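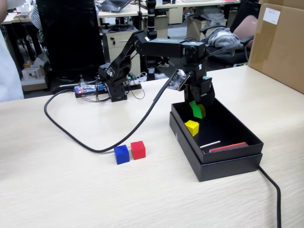

노켈(Nokel) 인포그래픽 편집기 사용 후기

작성일 2018-12-28 | 분류: 디자인 도구, 콘텐츠 마케팅

지난 2월부터 회사에서 노켈을 쓰고 있다. 브라우저에서 돌아가는 인포그래픽 편집기이고, 설치할 것은 없다. 우리 팀은 디자이너 한 명에 기획자 세 명이라 블로그나 뉴스레터에 들어가는 도표까지 디자이너에게 맡기기가 어려웠다. 그래서 기획자가 직접 만질 수 있는 도구를 찾다가 유료로 결제했다. 협찬은 아니다.

그동안 이걸로 만든 것은 캠페인 결과 요약, 설문 결과 한 장 정리, 행사 안내용 세로 이미지 정도다. 가장 길었던 작업은 가야르(Gaillard) 쪽 연간 소셜 캠페인 보고서에 들어간 도표 묶음이었다.

템플릿

기본으로 들어 있는 템플릿은 380개다. 분류는 통계, 연표, 비교, 지도, 절차, 목록으로 나뉜다. 통계와 비교 쪽은 그대로 써도 될 만큼 정리되어 있다. 연표는 칸 너비가 고정이라 한글 제목이 조금만 길어도 두 줄로 넘어가고, 넘어간 줄이 아래 칸을 밀어내지 않고 겹친다. 매번 손으로 간격을 벌려야 했다. 지도 템플릿은 국가 단위만 있고 시도 단위가 없어서 국내 데이터에는 쓸 일이 거의 없었다.

아이콘은 선 굵기가 통일되어 있어 섞어 써도 어색하지 않다. 검색은 영어로 해야 결과가 제대로 나온다. '장바구니'로 검색하면 아무것도 안 나오고 cart로 검색하면 나온다.

데이터 넣기

표는 직접 입력하거나 CSV로 올린다. 한 파일에 최대 500행까지 받는다. 설문 응답 578건을 그대로 올렸더니 오류 메시지 없이 뒷부분이 빠진 채로 그래프가 그려졌다. 합계가 맞지 않아서 알았다. 그 뒤로는 스프레드시트에서 집계를 끝낸 다음 요약표만 올린다. 원자료를 올려 놓고 안에서 필터를 걸겠다는 생각은 하지 않는 편이 낫다.

인코딩은 UTF-8만 된다. 엑셀에서 그냥 저장한 CSV는 한글이 깨진다.

그래프 종류는 막대, 선, 원, 도넛, 면적, 픽토그램으로 모두 여섯 가지다. 누적 막대는 막대의 하위 옵션으로 숨어 있어서 한참 찾았다. 픽토그램 그래프는 잘 만들었다. 비율을 넣으면 도형 개수가 알아서 맞춰지고 색도 한 번에 바뀐다. 다만 소수점은 반올림해 버리니 값을 옆에 따로 적어 주어야 한다.

색과 글꼴

브랜드 색을 등록해 두면 모든 템플릿에 적용할 수 있다. 적용 순서는 사용자가 정하지 못한다. 빨강이 강조색인 고객사 작업에서 배경이 통째로 빨갛게 바뀐 적이 있다. 되돌리기로 복구한 다음 요소별로 다시 칠했다.

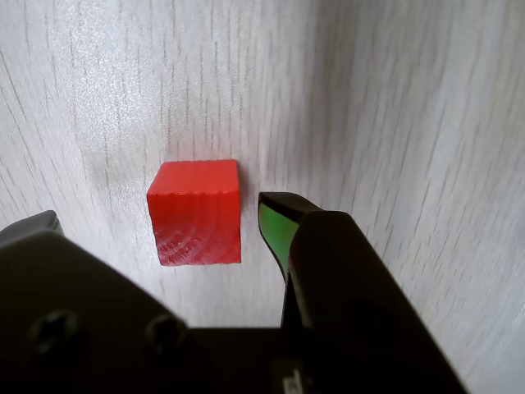 밝은 상판 위에 놓인 빨간 나무 큐브

한글 글꼴은 네 종류만 제공한다. 고딕 두 가지, 명조 한 가지, 둥근 글꼴 한 가지다. 글꼴 업로드는 팀 요금제부터 된다. 본문용 고딕은 작은 크기에서도 읽을 만한데, 굵은 체가 한 단계뿐이라 제목과 소제목의 차이를 크기로만 주게 된다. 자간 조절은 있고 행간은 세 단계 중에서 고른다.

협업

링크를 보내면 상대가 가입하지 않아도 댓글을 달 수 있다. 이 기능은 자주 썼다. 가야르 보고서를 할 때 외부 편집자 템바 부텔레지(Themba Buthelezi) 씨가 수치 옆에 바로 의견을 남겨 주어서 메일이 오가는 횟수가 줄었다. 동시 편집은 가능하다고 되어 있지만 두 사람이 같은 상자를 만지면 나중에 저장한 쪽만 남는다. 우리는 페이지를 나눠 맡는 식으로 썼다.

버전 기록은 30일까지가 아니라 마지막 열 번의 저장까지다. 자동 저장도 한 번으로 쳐서 하루만 작업해도 아침 상태로는 돌아가지 못한다. 중요한 시점에는 사본을 만들어 둔다.

내보내기

PNG, JPG, PDF를 지원한다. SVG는 없다. PDF는 글자가 살아 있지만 그림자 효과를 넣은 요소는 이미지로 바뀌어서 인쇄하면 그 부분만 흐리다. 인쇄물에 쓸 것이라면 그림자를 빼고 내보내야 한다. 세로로 아주 긴 이미지는 블로그 편집기에서 자동으로 축소되는 일이 많으니 구간별로 나눠 저장하는 기능을 쓰는 것이 좋다. 메뉴 이름은 '슬라이스'다.

다른 도구와 비교

결제 전에 탈란게이트(Talangate)와 자로데오(Zarodeo)도 시험판으로 써 보았다. 탈란게이트는 그래프 종류가 더 많고 데이터 연동도 되는데 화면이 복잡해서 기획자들이 손을 대지 않았다. 자로데오는 움직이는 그래프가 장점이다. 우리는 정지 이미지가 대부분이라 필요가 없었다. 배너나 짧은 영상 광고를 같이 만드는 팀이라면 자로데오 쪽이 맞을 것이다. 같은 팀의 가디사 메르샤(Gadisa Mersha) 씨는 지금도 영상용 도표는 자로데오로 만든다.

고객 지원

문의는 메일로만 받는다. CSV가 잘린 건을 문의했을 때 이틀 뒤에 답이 왔고, 제한이 있다는 설명과 함께 경고 문구를 넣겠다고 했다. 아직 들어가지는 않았다.

평가

쓰기 쉬운 정도: 좋음
템플릿: 좋음 (연표, 지도 제외)
데이터 처리: 부족함
한글 지원: 보통
협업: 보통
내보내기: 보통

한 달에 도표를 서너 장 이상 만드는 소규모 팀이면 쓸 만하다. 인쇄물이 주력이거나 원자료를 바로 다뤄야 하는 곳에는 권하지 않는다. 우리는 내년에도 한 해 더 연장하기로 했고, 팀 요금제로 올릴지는 글꼴 업로드를 시험해 본 뒤에 정한다.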